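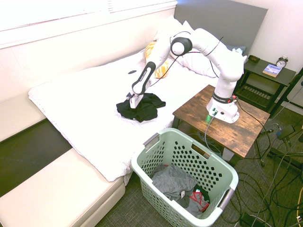
Who may press reset after the arm has stopped on its own?

The person running the session, once the area within reach of the arm has been checked and everyone else in the room has been told. If the arm has stopped twice in the same session, it stays stopped until the shift lead has looked at it.

Millton Site, Robot Working Rules Group
Minutes of the August meeting
Start 1:30 p.m.
Present: site lead, both shift leads, safety representative, electrical, two session operators, minute taker
Apologies: purchasing

1. Minutes of the last meeting

Accepted with one correction. Under item 4, "side table" should read "any table carrying an arm."

2. Reset question

The question and answer at the head of these minutes were agreed word for word and replace rule 7 in the Stastusix handbook. Operators asked whether the same applies after a stop made by hand. It does. The old rule 7 is to be taken off the wall in both rooms.

3. Floor cables and table setup

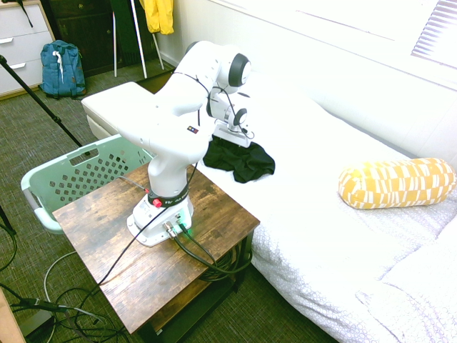
Rule 11 covers cables between an arm and its supply. The present wording only says that cables should be "tidy," and the two shifts have been reading that differently. Electrical wants every cable on a walking route either covered or moved, and wants slack kept off the floor. The bedroom setup was used to go through the wording. There the spare black cable is coiled on the lower shelf of the side table, and the group was content with that, but black and white cables also lie tangled across the carpet, and one has its plug near the bottom-left corner of the picture. The new wording will say that slack goes on a shelf or hook and that unused leads are taken out of the room at the end of the session. The night shift lead asked for tape to be allowed on carpet. Electrical would prefer covers. Left as covers, with tape allowed for one session only.

Agreed: new rule 11 to be issued with the next handbook update.
Action: electrical to price floor covers from Limetti, enough for 3 rooms.

4. Tables carrying an arm

The draft asks for a load check before an arm is bolted to household furniture. The safety representative wants the check repeated every 40 sessions and whenever a table is moved. Operators felt 40 was too many for the small tables. No change for now, but any wobble is to be reported the same day. The check sheet needs a box for the bolts and a box for the legs. It has neither at present.

Action: day shift lead to redraw the sheet.

5. Hands near the gripper

Garments are not to be straightened, turned or pulled free by hand while the arm is powered and able to move. This was already the practice on days. It now goes in as rule 12. Where cloth is caught, the operator stops the arm, says so out loud, and follows the reset rule afterward.

There was a long discussion of whether one person may run a clothing session alone. Site lead is against it. Operators pointed out that the second person is often called away to the stores. Held over.

6. Training

The Karagiannis course has been completed by 22 staff. The 2 remaining are booked for the next one. Refresher dates are still missing from the training log.

Action: minute taker to add the dates.

7. Other business

The door sign for the bedroom setup has faded and will be reprinted in larger type. Parking was raised and referred to the site meeting.

Meeting closed 2:50 p.m. Next meeting in September, same room.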